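Moisture Uptake in Stored Book Paper: Effect of Shelf Position
Student project report, Strickland Technical College
January 2019
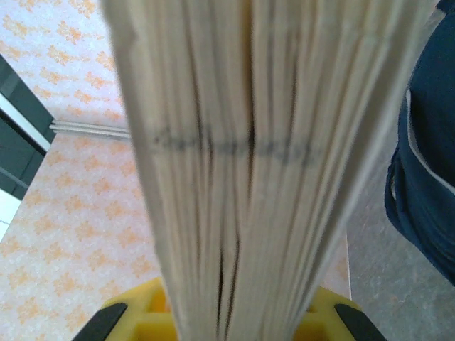
1. Background

Paper takes up water from the air until it reaches balance with the room. In a closed book most of this exchange happens through the edges of the leaves, so the rate depends on how tightly the block is held. The Jovmont branch library asked whether its basement store was suitable for long-term use. The store has no air conditioning and one outside wall.

2. Method

Two groups of withdrawn books were placed in the store in November, one on the shelf against the outside wall and one on the center shelf. The sample was 124 volumes, all hardback and all without coated paper. Each volume was weighed on a Masus bench scale before placement and again at the end of the test. Room humidity was recorded by a Jakmont logger, which stored 3183 readings over the period. Readings taken while the door was open were kept in the data set.

3. Results

Volumes on the outside wall gained more mass than those on the center shelf. The difference was largest on the lowest shelf and small at eye level. Thick volumes gained less in proportion to their mass than thin ones - this agrees with slow movement of water from the edge toward the spine. No mold was found on any volume.

4. Sources of error

The scale was moved once and recalibrated afterward. Paper type was judged by eye and touch only. The logger stood on the center shelf, so conditions at the outside wall were not measured directly - a second logger should be used there.

5. Recommendation

Leave the lowest shelf on the outside wall empty and repeat the test in summer, when outdoor humidity is higher.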